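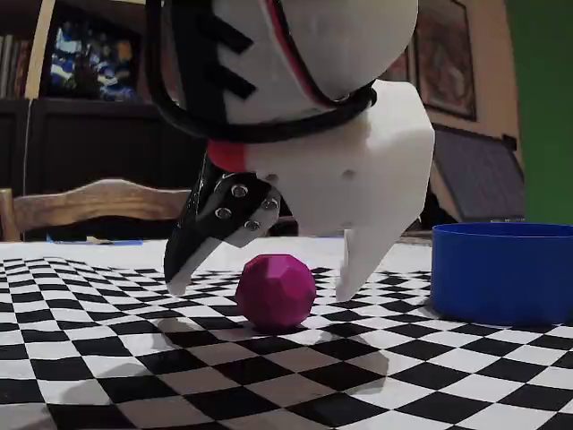

Magenta against black and white checks.

How to Work One Loud Color into a Plain Room
By Chelsea Cheetham
Updated 7/14/18

If your rooms are mostly white and black and gray, and you've been quite happy that way for years, there may still come an afternoon when you look up from the couch and think, goodness, it's a bit chilly in here! It happened to me in our first place on Lockwood, and I went straight out and painted an entire wall fuchsia. I lived with that wall for two years. I've since learned to go a good deal slower, and I'd like to save you the primer.

You'll need a few paint cards, a yard or so of fabric in the color you like, some masking tape, and a lamp you can carry from room to room. The whole thing costs very little until the last step, and by then you'll be sure.

Step 1. Pick the color away from the store
Bring home more cards than you think you need (the folks at the Elside hardware counter have never once minded me taking a fistful) and tape them up at eye level, well apart from each other. Leave them there for a week. Walk past with your coffee, walk past in your pajamas, and pull down any card that starts to bother you. By the end I usually have two or three left, and one of them is nearly always the one I'd have been too shy to pick on the first day.

Step 2. Try it small
Drape your fabric over the arm of a chair, or put one bright object on a table and leave it alone. A bowl, a ball, a fat candle, whatever you have. Small things tell you an awful lot, especially next to a strong pattern. Stripes and checks in black and white will take nearly any bright color you throw at them, so if you have a patterned rug or tablecloth, start there.
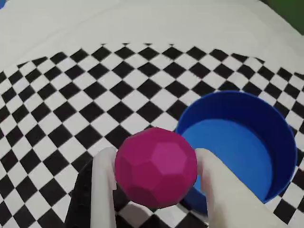
Step 3. Look at it in every kind of light
Please don't skip this one, even if you skip everything else I say. Look in the morning, look at midday, and then look again after supper with the lamps on. Our living room bulbs are 3,000 K, a soft, warm sort of white, and under them my lovely cool pink turned positively salmon. I had a Prullov cushion cover all picked out and had to send it back. Move your lamp around too, first to one side and then the other, and pay attention to the shaded side of things as well as the bright side.

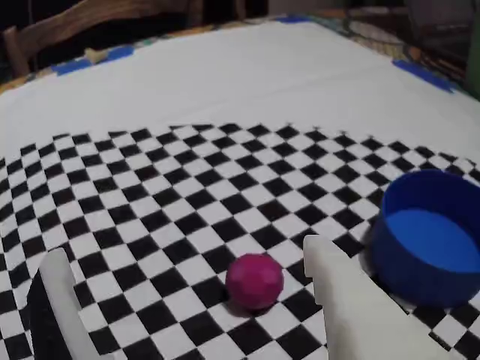 Brighter pink up top where the light hits, deeper crimson-magenta lower down.

Anything with folds or angles will show you several shades at once, so a bunched-up curtain can seem darker than the little square you fell for. If you're choosing between two cards and the fabric is going to hang in folds, I'd take the lighter one.

Step 4. Repeat it, but only a little
Once you're happy, let the color turn up in 3 spots around the room, at different heights if you can manage it. Mine are a lampshade, a cushion, and the spine of a big old atlas on the bottom shelf. Try not to line them up in a row.

Step 5. Now spend the money
I set myself a limit of $100 and put most of it toward a Gramex throw, with the rest going to the lampshade. If you still want a painted wall after all that, go ahead and paint it, with my blessing! Do the short wall first, and keep the leftover paint in a jar with the name of the color written on the lid.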